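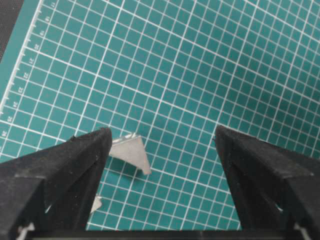

The Driltirthorpe Frame

1. Scope

The following is my account of the order from Driltirthorpe, written at the request of the Astwood office, which asked for two pages and no adjectives. I have kept to the first.

The order came to us on September 6, 2023. It was for one display frame in slotted aluminum extrusion, with cast corner brackets, to hold a clock. The customer gave a height of 422 millimeters and a width of 240. No depth was given. In the box marked Depth the customer had written "same as before."

We had no record of a before. I searched the job files under the customer's name, then under the village, then under clocks. Astwood searched its own and sent back a form stating that it had searched. The shop was called Lozano until Mirkora bought it, and the Lozano files went into a cellar that later took in water. I wrote to the customer and asked for the depth. The reply said the frame had been a very good one and that any of the older hands would remember.

I was by then the oldest hand, with nine years. I didn't remember.

2. Materials

Extrusion is cut to length and the ends are deburred. Corner brackets are aluminum castings. They come in rough, and the faces that meet the extrusion are checked against a square before they are used. A casting that rocks is put back. A casting that rocks twice is scrapped, although my predecessor kept his in a coffee can and said some of them settled down with age. Metal does not do this. I have the can, and I have checked the castings in it every November. One of them no longer rocks. I put it down to the square.

He taught me to lay out a frame on the cutting mat before cutting anything. Two pieces of tape mark the outside corners, and the eye does the rest. He disliked drawings. He held that a drawing tells you what the frame is and the mat tells you how big it is, and that most trouble in the trade comes from mixing up the two.
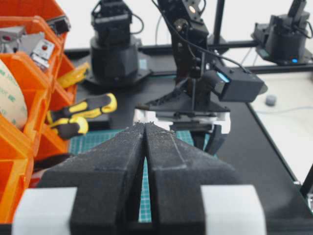

3. Procedure

I laid out the height and the width. For the depth I tried 70 millimeters, our smallest standard, and it looked mean. I tried twice that, and it looked like a birdcage. I sent both figures to the customer, who answered that neither was right and that I was getting warm with the second.

I asked for a measurement of the clock. The customer said the clock was inside the frame and could not be got at.

I read this several times. I then wrote and asked whether the first frame was still in use. It was. I asked whether it was damaged. It was not. I asked what the second frame was for, and for eleven days there was no reply. Astwood moved the order from Open to Pending, and then to a category called Other, which I had not seen used before. 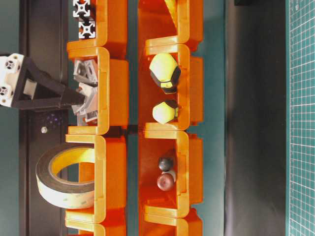
A shop keeps its memory in the places where things are put down. The files had gone, but the bins had never been rearranged in my time, and I went to them looking for a habit if I could not have a number. Extrusion offcuts, the square ends facing out with the cross-shaped slot showing; under those, the corner brackets in a heap; under the brackets, the roll of tape, standing on its edge and hanging out past the side of its bin. I had pushed that roll back in for years. It does not go. My predecessor used to set things out in the order he would reach for them, and he reached for tape last, when he wanted to mark a piece he meant to keep.

I took out the offcuts. One had a turn of tape around it, gone hard, with a pencil line across the tape and no writing. I measured it to the line. It came to 2 millimeters under the second figure I had tried.

I sent this to the customer without comment. The answer came the same afternoon. It was correct. The customer added that the second frame was to stand beside the first one, with nothing in it, because the clock had been one of a pair.

4. Assembly

The frame was built in one day. All joints were squared and tightened in sequence, then loosened, then tightened again. I used new castings for every corner but one.

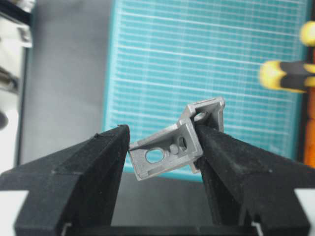 Corner bracket, cast aluminum. Oval hole in one flange, round hole in the other.

The remaining corner, lower rear left, carries the bracket from the coffee can. It was checked against the square before fitting and again after. It is not listed on the invoice. I charged for the others at the usual rate.

5. Delivery

The frame was signed for at Driltirthorpe. In the box marked Condition the customer wrote "same as before." Astwood has asked me to explain this entry, and I have referred them to section 1.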